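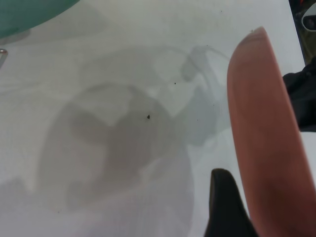
Is it worth the money if you only want it for the crockery, Tiruwork asked me, before I'd so much as got my coat off. Fair question, and one I've been chewing over since November, when I started using the Luva two-arm tabletop kit from Oveck. Mine came to 1,988 pounds with the grippers included (the bare arms are 1,918, and I'd say pay the extra and be done with it).

I've spent most of my evenings on plates, as plates are what I'd want help with at home! The lessons are kept nice and short, and I do like how patient the handbook is with people like me, who haven't touched a line of code since school. Setting up took me an evening and a good deal of tea. 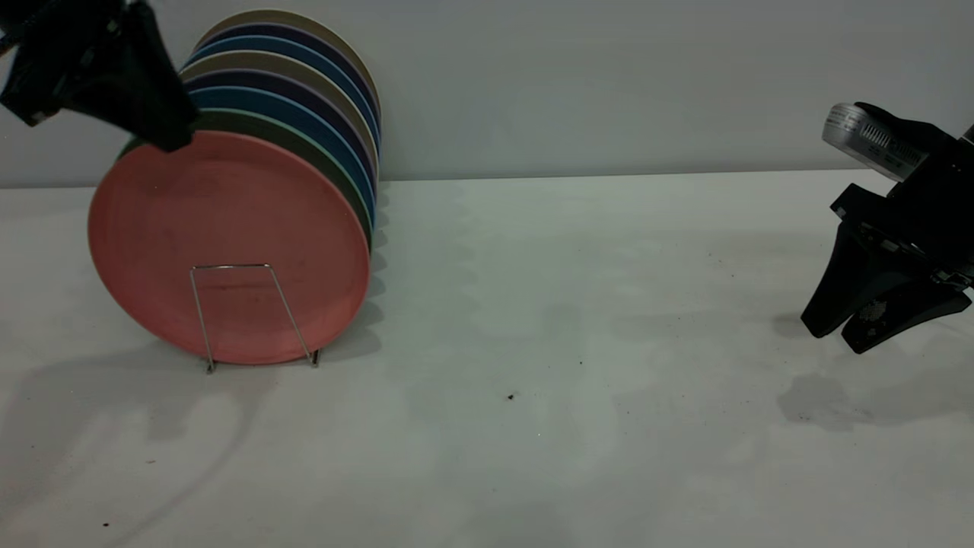 Two grippers and a full rack of plates.

A wire rack is a fussier thing to work around than I'd expected, and it pays to go slowly and keep the speed setting right down. The arms are quieter than my old Althorpe, bless it, though the cables are on the short side and I do wish there were a proper bag for the spare finger pads.

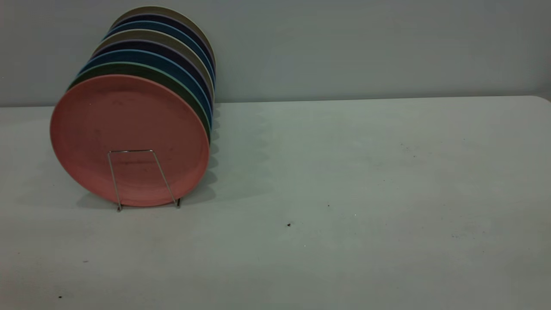 Bereket Alemayehu writes that the Jemal arm is cheaper at 751 pounds and would do most people perfectly well, and he may be right, but you'd need two of them and then the software on top, and I found theirs rather hard going.

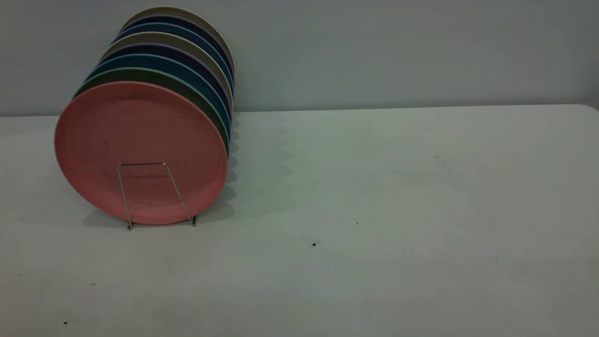 Can you run it from an ordinary laptop? Any fairly recent one will do, and mine is six years old and copes.

I'm keeping mine, anyway, and cups are next.

3,545 views | 12 comments | 9 shares
Contact | Copyright | Back to top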